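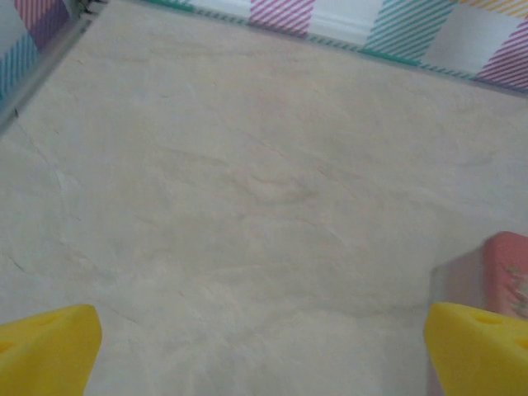 Fabric store to take over former shoe shop on Duggan Street

BRERNO, 2021-07-17 - Tundora Fabrics, which has sold upholstery and curtain cloth from a side-street storefront for most of two decades, will move into the former shoe shop at 81 Duggan Street before the end of the summer, owner Niamh Hegarty said this week.

The new space has 2,000 square feet on the ground floor and a basement that will be used for storage. The current store has less than half that, and bolts of cloth have been stacked in the hallway and on the stairs.

"People come in for one thing and have to climb over three others," Hegarty said. "We have customers who stopped bringing a stroller. I don't blame them."

Hegarty signed the lease last month. She declined to give the rent but said it was within what the business could carry through a slow winter. The building is owned by Mortimer Ambrose, who also owns the bakery building next door. Ambrose said he had two other offers, one of them from a phone repair chain, and chose the fabric store after walking through the old location.

"It's a going business and she pays on time," he said. "I called her landlord and asked."

The shoe shop closed in January. The front windows have been papered over since then, and the sign came down in the spring after a strip of metal came loose in high winds. The city has approved a new sign, which will hang flat against the brick. An awning was part of the first application but was taken out after a question about the height of the clearance over the sidewalk.

Work inside has already started. The carpet is gone and the old display shelving has been sold. Boris Havlíček, the contractor, said the floor under the carpet was in better shape than he expected near the front and worse at the back, where a radiator had leaked at some point. He plans to replace the boards there and leave the rest alone. New lighting will go in next, followed by paint.

"The lights are the main thing," Havlíček said. "If you can't see the color you can't sell the cloth."

The store will carry the same stock it does now, along with a larger range from Jimska, a mill that makes heavier woven goods for furniture and wall coverings. Hegarty said wall fabric has been her best seller for more than a year. Customers use it in bedrooms, in home offices and in small corners they want to close off from the rest of a room. Most of them stretch it over a light backing and staple it, though some hang it from a rod like a curtain so it can come down for washing.
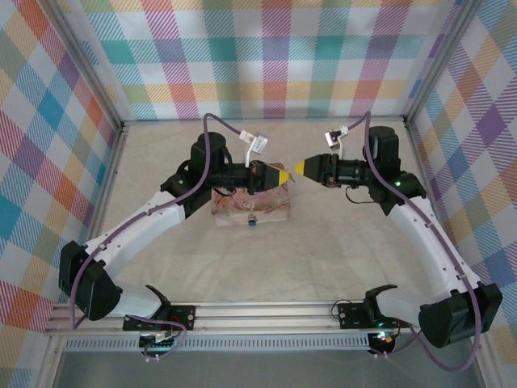 Plaids lead the wall fabric orders, according to Ama Darko, who runs the cutting counter. Solid colors used to be ahead by a wide margin, and the change came on quickly once people started covering whole walls instead of one panel behind a bed. She tells customers who choose a pattern for the sides to keep the floor quiet. Plaid walls with a beige cloth floor between them make a combination she is glad to recommend, with the pattern staying on the sides and the plain color leaving the middle easy on the eyes. Most customers who try a second pattern on the floor come back and exchange it, she said.

Darko also advises buying extra for any plaid. The lines have to meet where one width joins the next, and matching them can waste a good part of a yard at each seam. The store will figure the amount for anyone who brings in wall measurements, including the height. A phone photo of the room helps but does not replace the measurements.

The new location will have two cutting tables, up from one. It will also have a remnant wall near the entrance, where pieces shorter than two yards will be sold by weight. Remnants are now kept in bins under the counter, and regular customers know to ask for them. Hegarty said she wants everybody to be able to find them.

A back room will be used for evening classes. The first will cover covering a wall panel, sewing a lined curtain and reupholstering a drop-in chair seat. Malachy Geraghty, a retired upholsterer who did repair work for the old furniture store on the same block, will teach the chair class. Each session will cost $80, with staples, thread and batting included. Students bring their own fabric or buy it at the store, and they should bring the chair seat with the screws in a bag taped to it.

"Half the seats I ever got came without the screws," Geraghty said. "Then you spend the first hour looking for screws."

Class size will be limited by the number of work benches. Sign-up sheets will be at the counter when the dates are set. Hegarty said she expects to start in the fall and will not take deposits before then.

The present store will stay open while the work goes on, with regular hours. A moving sale is planned for the last two weeks before the change. Nearly 300 bolts will be marked down, most of them curtain sheers and printed cottons from past seasons. Wall fabrics and the Jimska goods are not part of the sale. Special orders already placed will be filled at whichever address is open when they come in, and customers will get a call telling them where to go.

Parking on Duggan Street is metered until six in the evening. There is a loading space in the alley behind the building that customers may use for long rolls, and a bell will be put in at the back door. The entrance at the front has one step. Havlíček is building a ramp to go beside it and said it would be finished before the store opens.

Three people work at the store now, and Hegarty plans to hire one more for the cutting tables. Experience with patterned cloth is preferred. Applications can be left at the counter of the current store. The phone number will not change.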